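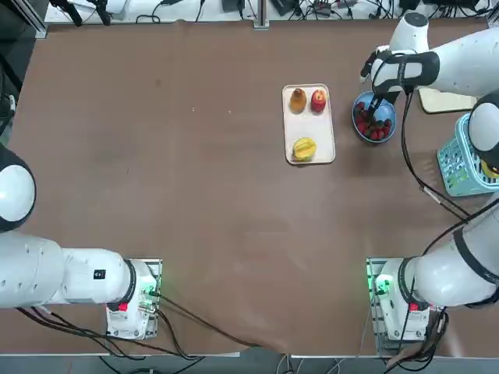 Our project was on how soft fruit gets sorted and set out before it goes to the table, and how much of it gets spoiled just from handling. Group of four: me, Ehab Ashour, Märta Kristiansen and Brahim Fawzy. We picked strawberries becuase they bruise so easy. The layout was a blue bowl full of strawberries, a white tray with rounded corners in the middle of the far half of the table, and a light blue plastic basket over on the right. Brown cover on the tabletop. We talked a lot about where the tray should go - Märta wanted it long side away from the near edge and that is how it stayed.

Method
Weighed the fruit first. 3000 grams for the whole project, bought in March, so not the best season. Split into 8 batches. Each berry looked at for soft spots, then scored firm / marked / spoiled. Brahim did the scoring for all batches so it would be the same eyes every time.

Results
649 grams marked or spoiled by the end. Most of that came from the bottom layer of the bowl, which we kind of expected. Batch 5 was the worst, no idea why, it had sat out over lunch. Shallow layers did better then deep ones in every batch but one.

Problems
- Kitchen scale reset itself twice, had to reweigh batch 2
- Scores for "marked" are a judgment call, Ehab disagreed with a few
- Ran out of time for the stem on / stem off comparison

Next time
Smaller bowl or two bowls. Weigh the tray empty BEFORE starting. Mr. Nicholas also said to try grapes as a control, we have 42 dollars left in the budget so that should be fine. Full table of weights is in the apendix.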